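The Basket People
How a color, a table and a bit of nerve can sort out the stuff you keep stepping over 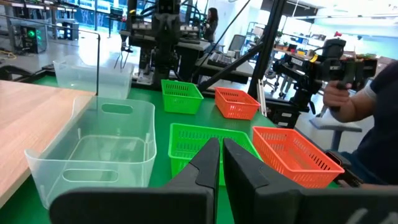

So how many colors do you need to sort a room? Two, for most homes. One for what stays, one for what goes somewhere else. Add a third and folks start making up categories, and then you're back at the pile.

That's Syafiqah Pillai's rule anyway. She runs Wekden, a small home-sorting outfit, and she talks fast. Green baskets, orange baskets, slots in the sides so you can see what's in there without digging. Clear bins for the stuff nobody can agree on. Done.

I went in skeptical. I own 11 baskets, all wicker, all full of cords.

"Cords are fine," Pillai said. "Cords with no job aren't."

Her first move is always the table. Clear it, all of it. Green on the left, orange on the right, bins off to one side where you have to reach a little. Reaching slows you down, she says, and slow is good when it's your grandmother's gravy boat.

Kamarul Kusuma tried it in March, in a two-bedroom on Costier Street. Up to 400 things out the door by Sunday night. Mostly pens. Also a fondue set, still taped shut, and 4 identical can openers. He kept one. Then went back for a second one, "for camping." He does not camp.

What to buy: plastic, rectangular, straight sides if you can find them. Round ones waste the shelf. Skip lids on the baskets, you'll only loose them. Labels? Pillai says wait a week. Mine are still blank and the cords have moved to orange, most of them.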